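Foil trays in the council recycling, yes or no??
Kitchen & Home > Waste, compost, recycling
February 2018

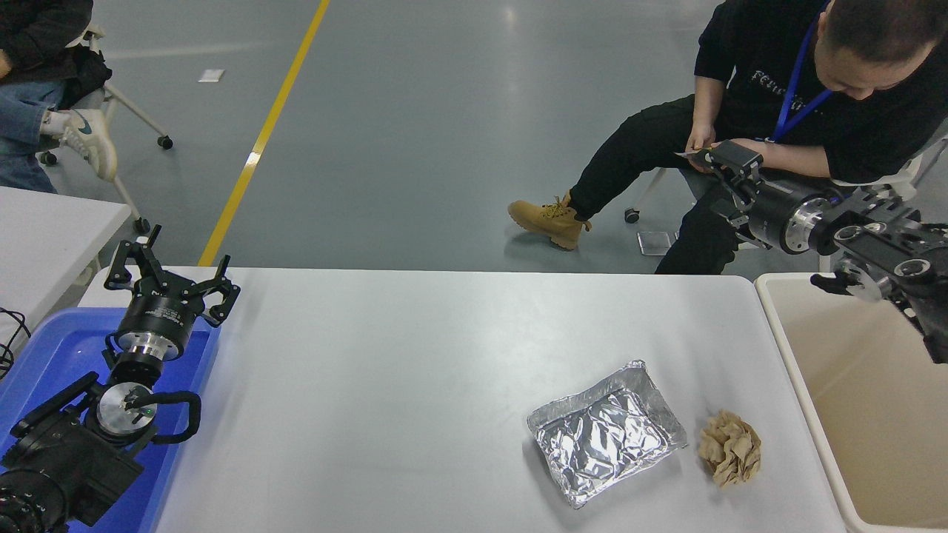
skundum_sal wrote:
Do foil trays have to be spotless before they go in the yellow lid bin?

bachgarden wrote:
Quick rinse is enough, bit of grease won't hurt. Chunks of lasagne will.

skundum_sal wrote:
ok ta. And the brown paper serviettes? Got heaps left from mum's 70th, half of them used

remus_tas wrote:
Serviettes are compost or red bin. Never recycling. Fibres too short, doesn't matter how clean they look.

Lộc Ninh wrote:
Our council says no foil trays at all unless you scrunch them into a ball. Fist sized or bigger. Small flat bits go through the sorter with the paper and wreck the bale.

bachgarden wrote:
Thats for loose foil Lộc, not trays. Trays are rigid enough. Leave them alone.

Lộc Ninh wrote:
Rang them this arvo. Lady on the phone said scrunch everything. I'm only passing on what I was told

remus_tas wrote:
Lady on the phone told me last March that pizza boxes were fine, then I got a sticker on the bin. Every council's different. Check the website for yours, not the phone line

irnutus77 wrote:
Why bin them anyway. I get three or four goes out of a tray. Wash in the sink, dry on the rack, back in the cupboard. Roast veg at 165 fan and they hold up fine. Don't use steel wool, goes straight thru

skundum_sal wrote:
Wouldn't reuse one after chook, would you?

irnutus77 wrote:
Hot water and detergent, same as any other dish. Been doing it years.

bachgarden wrote:
Nah. The crimped edges hold gunk, you can't get a brush in there. Veg fine, meat once only for me.

Lộc Ninh wrote:
With bachgarden on this one. Also tomato eats little holes in them if you leave it overnight. Lost half a lasagne into the bottom of the fridge that way

remus_tas wrote:
Seedling trays. Poke holes in the bottom, potting mix, done. I've got 21 going on the back step now, mostly silverbeet and brocolli for autumn

skundum_sal wrote:
oh thats good. Do they rust or anything?

remus_tas wrote:
Aluminium, so no. They do blow away when empty, put a rock in

irnutus77 wrote:
And the serviettes can go in the compost under the seedlings, everyone's happy

bachgarden wrote:
Only if they're plain. Not the printed ones, and not if someone's wiped up oil with them. Mine went slimy and the rats came

irnutus77 wrote:
Bit of oil is nothing in a decent sized heap. Rats come for bread

skundum_sal wrote:
Ok so rinse, scrunch or don't scrunch depending, paper to compost. Will look at the council site tonight. Bin goes out tomorow

Lộc Ninh wrote:
Friday pickup? Make sure it's not green week, they swapped ours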